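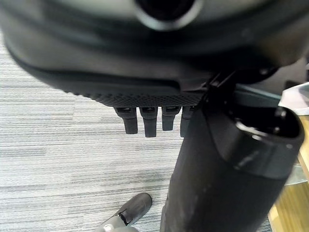 Kimie Sakamoto wants to know why I keep going back to the chair, when Mudik already has a whole shelf of mugs and sponges that nobody has finished and a mug never hurt anyone's back. She put it in the comments under my last entry, where my mother can read it. She also says that a learning system fed on office chairs will grow up to be an office chair. I have thought about this more than it deserves.

The answer, Kimie, is that I was given the chair. Meinir Prothero hands out the tasks at Mudik, and she hands them out the way my school handed out musical instruments. Somebody gets the flute. I got the underside of an office seat.

May 11, 2018

Target for the day: 36 good examples. Result: 24. I would like it noted that 24 is a perfectly nice number and that I have been paid for worse.

The trouble is that everything down there is black. Black shell, black tabs, big black cylinder lying across the view like a drunk uncle on a sofa. I steer, the arm goes where I steer it, and from the wrist camera I get carpet, more carpet, and then a large dark thing with a row of other dark things hanging off it. The fourth tab is hiding behind the cylinder. The part near the top with the round opening is a blur. Meanwhile the crosshatched band comes through beautifully sharp, and I have no use for it whatsoever.

Meinir's rule is that an example counts if a stranger could watch it and tell what I was trying to do. This is a hard rule. I have watched some of mine back and I could not tell what I was trying to do, and I was there. On number nine I seem to be sneaking up on the chair. On the one after it I seem to have forgotten the chair exists and taken an interest in flooring. Both went in the reject folder, which at Mudik is called "Evangelista" for reasons that were explained to me on my first day and which I did not follow.

I asked whether the rejects get used for anything. Meinir said the system can learn from mistakes too, provided they are labeled as mistakes. So there is now a drop-down menu where I pick what sort of failure I have just had. The choices are "missed," "slipped," "hit something," and "other." I am mostly an "other" man.

Before lunch I had 13 good ones and thought I was flying. Then Zotgate updated itself. Zotgate is the program that saves the runs, and it likes to update in the middle of one, and when it comes back it has moved the stop button. I lost 2 runs that way, including the best approach I have ever made in my life, slow and straight, no wobble, the kind of thing you would show a date. Gone. I redid it and it came out looking like a man parking a truck.

The afternoon was about variety. Meinir doesn't want the same reach over and over, she wants it from the left, from low down, from a bad angle, with the fingers starting too close to the carpet. If all the examples look alike, the system learns one move and falls to pieces when somebody nudges the furniture. I pointed out that I have been producing variety since November without being asked. She wrote something down.

There's a real skill in being clumsy on purpose, I found. You have to start in a poor position and then recover like a sensible person, so that the recovering is the part that gets learned. My starts were superb. The recovering needs work.

I also got into a small argument over the notes field. I'd been writing things like "sorry" and "better than it looks." Apparently the notes get read in by something or someone at Dramwood, where the training is done, and Dramwood had asked, politely, what "sorry" meant as a task condition. From now on I'm to write where I started, which tab I was going for, and nothing about my feelings. I wrote "second tab, the long one" 11 times and felt like a clerk in a very dull war.

Kimie, if you're still reading: yes, the mugs are easier. You did the mugs. You had a window and a table at standing height, and your drop-down menu never once had to be explained to you.

Dinner was toast. I noticed myself coming at the toaster from the left, low down, for variety.

Twelve more to make up. I've asked whether I can start with the third tab next time, as a treat.

Reading time: 4 minutes
Print this entry | E-mail this entry
This site uses cookies to remember your settings. By continuing to read you agree to their use.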